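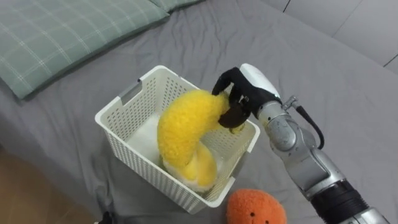

Plush banana, white basket, gripper closed on the top end.

Are 1,150 teleop demos enough for a "put the toys in the basket" policy?
Posted 02/03/2022 by bukcombe_bench

Our supplier, Clelline, says 1,150 demonstrations of plush toys and a basket on a bed will get us a policy that "generalizes to household tidying." I've watched a good chunk of them and I don't buy it. Same gray sheet, same pillow, same basket. Has anyone trained on a set like this and then tried another bedroom?

So-ying Tsai
I'd be suspicious too. We trained on a similar set from Statden and it did fine until we changed the bedding, then it fell apart. What did you hold out for testing? If it was random episodes from the same room, the score tells you very little. Ask for the operator logs as well. In ours, 146 episodes had the hand parked beside the basket for most of the clip, and they were all labeled as successes.
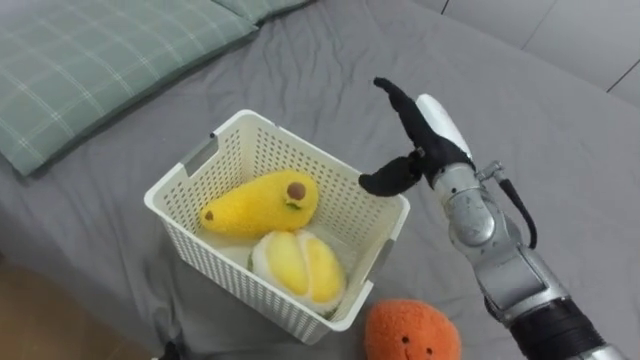 Throw those out or relabel them before you train anything. Then hold out whole objects - every clip with one particular toy, say - and see what's left of the number they quoted you. I would rather have 5 rooms with fewer demos in each than one room done to death. Soft toys also forgive a sloppy grasp, so don't expect much with a mug.

yurtuser2
just use Yurt, it has augmentation built in. change the sheet color and you're done. worked for me, didn't test it on a real arm though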